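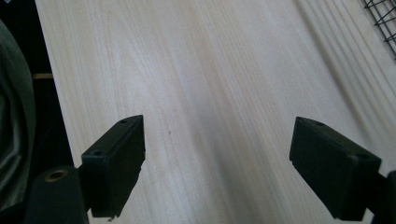 Tabletop, Murkar workroom.

Ticket 709: Listing photos disappear after saving
Opened by: Mirjam Postma
Product: Posonon shop editor
Status: Solved, waiting on one follow-up
Date: Monday, December 9, 2019

Hello, and thank you for picking this up so quickly! I sell bath and kitchen things through our little Murkar page, and since the last update my photos vanish whenever I press Save. The words stay put, and the prices too, but where the pictures were I get a gray square. I've tried it on my own laptop and on my sister's (hers is much newer) and both do the same.
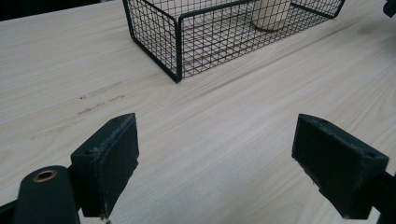 Reply from Watkins support

Good morning Mirjam, and what a clear report, thank you. Could you tell me how many photos are in the album, and whether the file names have any spaces or accents in them? Please also sign out, clear the browser's saved files and try one listing again. I'd start with the loofah, as it's the shortest one.

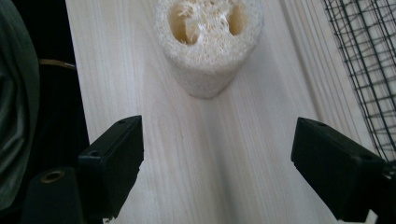

I had a look at your account while I was writing this, and the album limit is set to 50, which is the old number from September. Your plan allows 300. I've raised it by hand, so give it a few minutes before you try.

Reply from Mirjam Postma

Well, the loofah saved on the second try, and so did the soap dishes! I did find two names with accents in them, from my mother's old folder, and I've changed those. The only one still being stubborn is the wire basket.
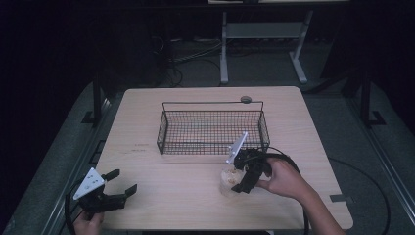 It keeps its title but goes back to draft every time I leave the page, and I wonder if that's to do with the shipping table from Bradadus, which I never did finish filling in. I'll do that tonight after supper and write again here, so please leave the ticket open until then.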